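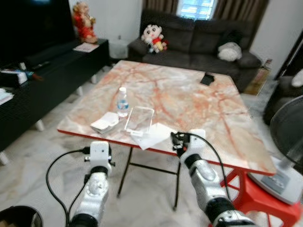 Sixten Moen would rather be asked what a household robot does when it is unsure than how fast it can clear a table. Speed, in his view, is easily bought with a tidy laboratory and a short list of familiar objects. Doubt is harder to engineer, and it is the subject of a study released in September 2023 by the manipulation group at Flaltham.

The study concerns a method called Taron. It addresses a weakness well known to those who train two-armed robots by demonstration: a policy learned from human operators tends to carry on with equal confidence whether or not the situation resembles anything it was taught. A clear bottle beside a clear plastic case, on a glossy top with a strong pattern, offers a depth sensor very little to hold on to. The policy nevertheless produces a grasp, and the gripper closes where the object was supposed to be.

Taron adds a second, smaller network that runs alongside the main policy and scores each proposed movement against the demonstrations nearest to it. When the score falls below a threshold, the arms slow and the robot gathers another view before committing. If the second view does not settle the matter, the object is left where it is and the robot moves on to the next one. The main policy is not retrained at any stage, and the method can therefore be added to systems already in service.

The group collected 304 demonstrations in furnished living rooms, using ordinary belongings such as drink bottles, telephones, paper and small packets. Furniture was left in its usual position and daylight was not controlled. Trygve Løken, who led the collection, regards the second condition as the more important. Curtains were opened or drawn as the residents preferred, and glare on polished surfaces varied considerably over the course of a session.

Evaluation consisted of 400 trials divided evenly between two conditions. In the first 200, the robot ran the original policy, known within the group as Dvorak. In the remainder, Taron was active. Failed grasps on transparent items were markedly less frequent with the new method, and sheets of paper, which the earlier policy often pushed across the table, were more commonly lifted at a corner. The cost was time. A typical tidying sequence took around 2 minutes longer, most of it spent on second views.

The authors are candid about what remains unresolved. The threshold was set by hand and favours caution; in several rooms the robot declined objects it could very probably have picked up. Dark telephones on light surfaces gave little trouble, but soft packaging with rumpled edges continued to produce low scores even after a second view. The group attributes this to the small number of deformable items in the training set - a gap it intends to close before the method is tested elsewhere.

That further testing will take place under the Mumia programme, which brings together laboratories working on domestic assistance. Participating teams will apply Taron to their own policies and their own arms, and will report refusals as well as failures. Løken expects the refusal figures to be the more instructive of the two. They have seldom been published in this field, and comparison between laboratories has been difficult as a result.

The demonstrations and scoring code will be made available to participating teams once household details have been removed from the recordings.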